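Esalthorpe Surface Durability Study
Interim progress report, second reporting period
Tuesday, July 7, 2026

1. Summary

The study compares cleaning and wear on work surfaces in shared teaching rooms. Work in this period covered the second round of gloss and stain measurements, the repair of the humidity logger at Dradarbridge, and a revised cleaning protocol. Spending is within the approved budget. One task, the edge-sealing trial, is behind schedule and is discussed in section 4.

2. Work completed

All 63 surfaces enrolled in January remain in the study. Each was measured for gloss at five fixed points, before and after the standard wipe-down. The meter was checked against its reference tile at the start of each session, and readings that drifted beyond tolerance were repeated the same day.

A total of 335 stain tests were completed. Coffee, ballpoint ink and dry-erase marker were applied to the test patches and left for 10 minutes, then removed using the mild detergent specified in the protocol. Ink remains the most difficult to remove. Residual marks were more common on surfaces that had previously been cleaned with abrasive pads, although the two sites kept their cleaning records differently and the comparison should be treated with caution.

Gloss loss was greatest near the front edge of the surfaces, where forearms and bags rest. The center points changed little between rounds. White finishes showed less measurable loss than gray ones, but they were also rated lower by users for glare under overhead lighting.
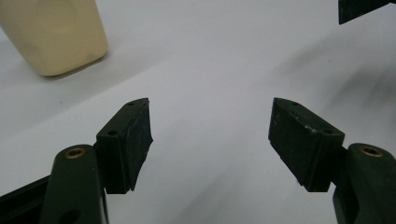

Figure 1. White tabletop with uneven light across the surface.

Glare ratings were collected with the short form agreed at the last review. Seat position had a stronger effect on the rating than finish – users facing the windows gave poorer scores for every surface type. Blind position was not recorded in the first round and has now been added to the form.

3. Changes to the protocol

Two changes were made. The drying interval after wiping was extended, as early readings at Dradarbridge were unstable. The cloths are now replaced after each room. Both changes apply to the remaining rounds, and first-round data will be flagged in the final data set.

4. Delays and risks

The edge-sealing trial was due to begin this period. Sealant ordered from Pruvberg arrived in the wrong grade and was returned. The replacement is expected before the next round, which leaves almost 40 days for curing and first measurements. If delivery slips again, we propose to run the trial at Esalthorpe only.

The humidity logger at Dradarbridge stopped recording for part of the period. It has been repaired, and the gap will be filled with readings from the adjoining corridor. No gloss sessions fell within the gap.

5. Next period

Planned work includes the third measurement round, the start of edge sealing, and a first draft of the cleaning guidance. The Þorgeirsson laboratory has agreed to repeat a subset of the stain tests using its own detergent stock. Results will be reported separately from the main series.

We request approval to move the unspent travel allocation to consumables. The total award is unchanged.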